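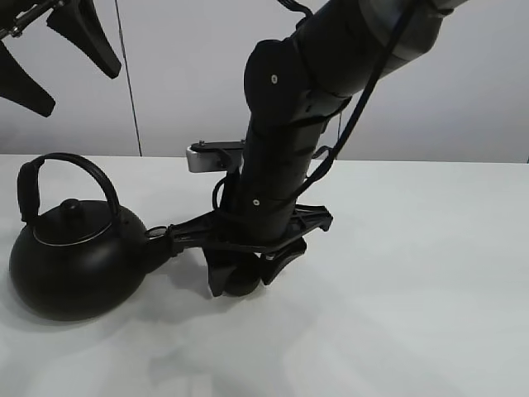 *Black kettle on a white tabletop.*

# How to request your district's fee waiver records

Public secondary schools in the Chala district do not charge tuition, but they may charge for meals, lab supplies and exam registration. Families below the income line can have these fees waived. The district keeps a record of every waiver granted or refused, and any resident may ask to see it. Names of students are removed before release.

## Before you start

You need the following:

- proof of address in the district
- the name of the school
- the school year or years you want covered
- Form 3707, from the front desk or the district website

Requests that cover more than one school need a separate form for each. Gekberg Secondary and its annex count as one school.
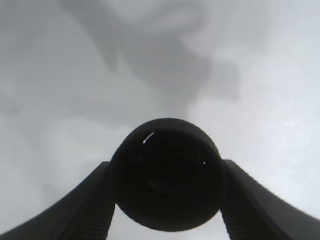
## Fill in the form

1. In section A, enter your name and address as they appear on your proof of address.
2. In section B, check "waiver register" and leave "individual file" blank. An individual file is open only to the student's parent or guardian.
3. In section C, write the school years in full. The clerk returns forms that say "recent" or "last few years."
4. In section D, choose paper or electronic copies. Paper copies are free up to 40 pages.
5. Sign and date page 2.

Do not give a reason for the request. The form has no field for one, and the clerk may not ask.

## Submit it

Hand the form in at the records counter before 4 p.m. or send it by mail. Ask for a stamped copy if you go in person. The stamp date starts the clock: the district has 90 days to answer. Mailed forms are stamped on arrival.

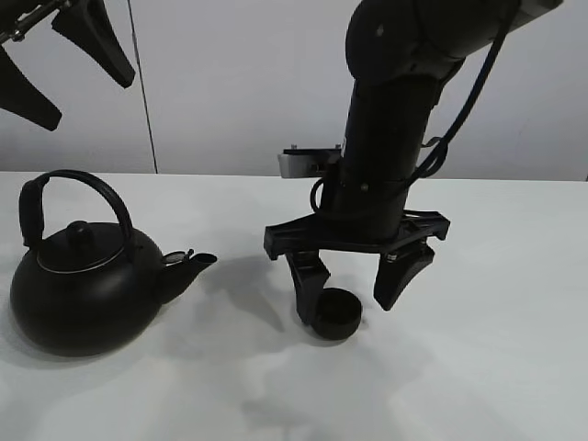
If no answer comes by the deadline, the request is treated as refused and you can appeal. Send the appeal to the district superintendent with your stamped copy attached. An appeal takes nearly 9 weeks, and longer if it is filed in July.

## Read the register

Each line shows a case number, the fee type, the amount, the decision and a decision code. Code R1 means that income was over the line. Code R2 means that papers were missing. A high share of R2 refusals at one school often points to unclear instructions to parents, and it is worth asking the school for a copy of its notice.

Amounts are listed per term. Multiply by three before comparing them with the yearly fee schedule.

## Comments
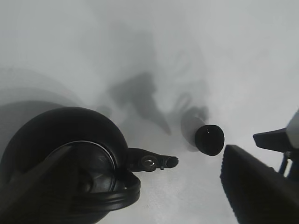 **Mahlet Berhe:** Section C tripped me up. I wrote the years as two digits and the form came back. Does the clock restart when you resubmit, or does the first stamp still count?

**Tiruwork Workneh:** It restarts. Keep both stamped copies anyway, as the appeal form asks for all of them.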